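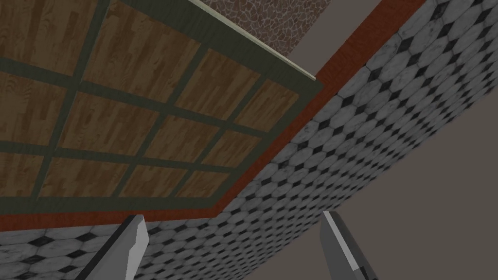

*Wrist view, both fingers, Lurnside house scene.*

To the list,

I have put the equipment plan for the second half of the year in one place, as of July 2019. Feven's message is quoted so you don't have to look for it.

> From: Feven Hadgu
>
> Dridier quoted us for 4 workstations. I think we can run the door tasks on three and put the rest toward gripper spares. The simulated runs don't wear anything out, but the real arms will. Can we hold the fourth until December?

I agree with holding the fourth. The current queue is 73 jobs and three machines can clear it overnight. The Undov license covers 60 seats and we are well under that, so no change there.

The line I am less sure of is fingers. Sisay sells them in pairs only, with a long lead time, and we have no spare pair for the real arm. I would order before the workstations.

Room models are already paid for. The one we are using now has the paned door with the brass handle, the cobblestone wall and the red lattice, and I see no need to buy another this year.

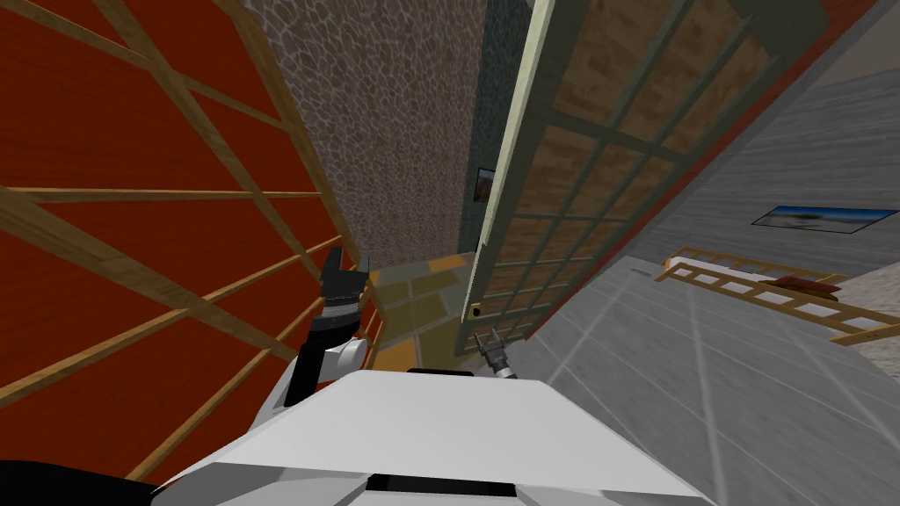
> Does the Dridier quote include support, or is that a separate line?

It is a separate line, billed yearly, and I have left it out of the total until we settle how many machines we are taking.

Please send corrections to me directly. Feven has the spreadsheet and will update it once the finger order is placed.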